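About Denwood Laundry Planning

Denwood plans laundry areas and writes laundry procedures for buildings where the washing is done on site: student residences, short-stay apartments, small care homes and staff housing. We do not sell or service machines. Our clients receive a measured layout, a written procedure for each task and a set of wall cards for the people who do the work.

The company was set up by Wagner Bittencourt, who had previously managed linen services for a group of residences. Nithin Acharya joined as technical lead and is responsible for measurement and for the wording of all procedures. We have completed layouts for 184 laundry areas, most of them built around a single household washer.

How we look at a washer

Most of our work concerns front-loading machines of household size. The published dimensions give the cabinet only. For planning purposes we also record the swing of the door, the depth taken up by hoses at the back, the height of the door opening above the floor and the reach from the opening to the nearest surface where a basket can stand.

Door swing is the figure most often missing from client drawings. A door that opens to the left should have the sorting surface on the right or above, so that garments can be moved without reaching across the glass. Where floor area is short, we specify the top of the machine as the basket position during loading and unloading. Our standard procedure calls for a rigid basket with cutout handles, set toward the back of the top panel. Baskets are removed before a spin cycle begins.
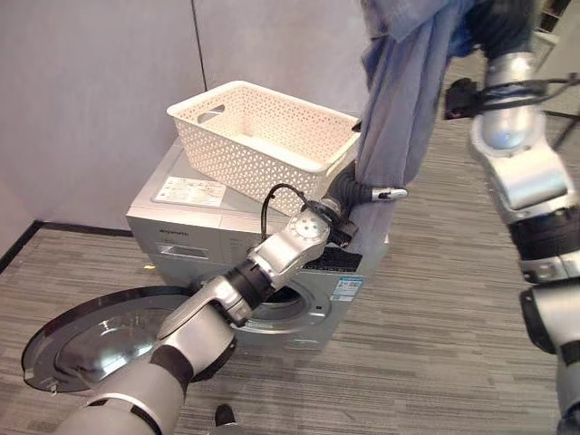
Front-loading washer, door open, with a white plastic basket on the top panel.

Procedures

Each procedure covers one task and fits on one side of a letter-size sheet. The loading procedure, for instance, begins with opening the door fully and checking the gasket for small items. Garments are then picked up singly, shaken out and placed in the drum. Long garments go in by the hem end. Unloading follows the same sequence in reverse, with a second check of the gasket before the door is closed.

We write in short sentences and keep part names consistent. "Gasket" is always gasket, and "drum" always means the inner cylinder. Draft sheets are read by a person who has not seen the machine before, and any step that has to be asked about is rewritten. The current library holds 200 sheets, revised each August.

Floors

A floor plan is part of every layout. We record the surface, the direction of any plank or stripe pattern, the level under each foot of the machine and any transition strip within a basket's width of the door. Pattern direction matters mainly for installers, who tend to align a cabinet by eye with the nearest line. On a floor laid diagonally to the wall, the line is no use and the cabinet should be set from the wall itself.
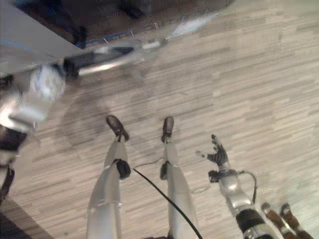

Locations

Our office is in Bonach and handles drawings, client correspondence and printing. Practical work is based at Jarnton, in a workroom where loading sequences and reach distances are tried out before they go into a sheet. Clients may visit Jarnton by arrangement. Parking is at the rear, and the entrance is 2 steps up from the yard; a ramp can be put out on request.
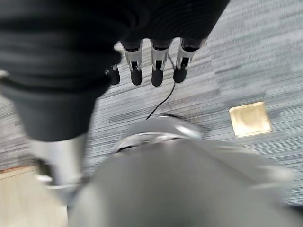

Workroom floor, Jarnton.

Commissioning a layout

Please send a dimensioned sketch of the area, the make and model of each machine, the position of water and drain connections, and an estimate of weekly loads. A single-machine layout with four procedure sheets costs $900. Larger areas are quoted individually. Clients of the former Ruppert advisory service, which we took over, may continue to order replacement wall cards under their old reference numbers.

Page last revised June 19, 2021.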